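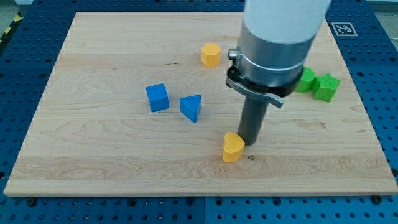
Teaching an arm to push blocks
Project report, Meten group

I signed up for this project because I figured driving a robot by remote would feel like a video game. It kind of does, for the first ten minutes! The task sounds tiny: slide a block across the board to wherever the instruction says, using only a straight rod. No fingers, no suction, just nudging. Then we hand our recordings to a learning program (we named ours Honus) and see if it can do the same thing alone.

Štefánia Holub and I recorded 43 demonstrations in June, steering with a handheld controller. We threw out 3 of them, all mine, where I came in too fast and knocked a block off the board. That left 40 for training.

The yellow block with the rounded side was my nemesis. Push it a little off center and it spins around the rod – you end up chasing it in circles. The cube is much friendlier if you get a flat face square to you before you push. Štefánia started making two short pushes with a pause in between, and I copied her, so most of our later recordings look like that.

I think that's why Honus pauses too. It stops halfway on nearly every push, even when the block is lined up perfectly. It also learned my bad habit of hugging the block too closely on the way down, which sometimes tips the green cylinder.

Next term I want to redo the cylinder recordings with a wider approach and leave the pauses out. Štefánia wants to keep hers in, so we'll probably train both versions.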